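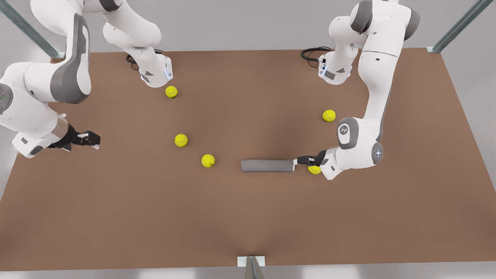

Saltano Two-Arm Handover Set

Simulation package for bimanual handover research. Version of 29 January 2024.

Saltano is a ready-made tabletop task set for groups studying how a policy passes an object from one arm to the other. One arm holds a grey bar and the other has to take it, with tennis balls left on the table as clutter. Ball positions are randomized at the start of each episode.

What you get
1,830 recorded episodes, 923 of them with clutter
Scene files for two arms with parallel-jaw grippers
Training and scoring scripts
Up to 32 scenes in parallel on one workstation

Method
The Truvex baseline predicts a grasp point on the free end of the bar first, then plans both arms together. The giving arm stays closed until the taking arm reports contact on both fingers. A dropped bar ends the episode and is scored as a failure — there is no second try.

Result
In our own test of 1,830 episodes, the baseline finished 1,603 handovers. Most failures came from the taking arm closing too early.

Licence
Per lab, with one year of updates. Sold by Zarar. Colour and lighting presets are included.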